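Subject: Re: [colour-bench] Pressed powder pans cracking at the rim
Date: 3/9/26

On the Sturnport bench list, a member wrote:

> We are getting hairline cracks at the rim of the blush pans
> after the drop test. Same mica load as the February batch,
> same Prodov binder. Pressing at 90 bar, single stroke. Has
> anyone seen this with the Hemmin tins? The eyeshadows in the
> smaller pans are fine.

Yes, with lot 3811 of the 59 mm tins. The wall is slightly tapered and the cake relaxes away from it once pressure comes off. Single stroke makes it worse, as the air has nowhere to go.

What worked for us:

Pre-press at low pressure, hold, release, then go to full pressure with a dwell of 6 seconds. Use a ribbon cloth with an open weave. Check that the punch is centred - ours had drifted and the cracks were all on the one side.

I would also look at the binder before blaming the tin. Prodov thickens noticeably in a cool store and sprays unevenly onto the base. We bring it up to room temperature overnight and sieve the bulk again after spraying.

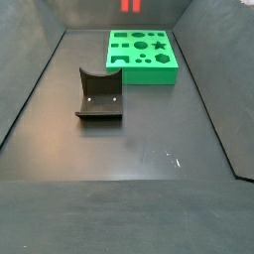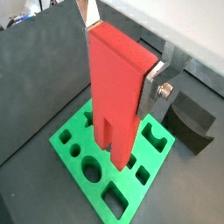 Green board with cut-outs, in both; red block in the second only.

On the mica: if your supplier has moved you to a coarser pearl grade, the same percentage will not behave the same way. Shade 597 needed extra binder after we changed to the Woltix pearl, and the payoff suffered a little. The matte colours were unaffected.

Could you post the fill weight and the pan depth? An overfilled pan will crack at the rim whatever you do with the press.

Please trim quotes when replying, the digest is getting long.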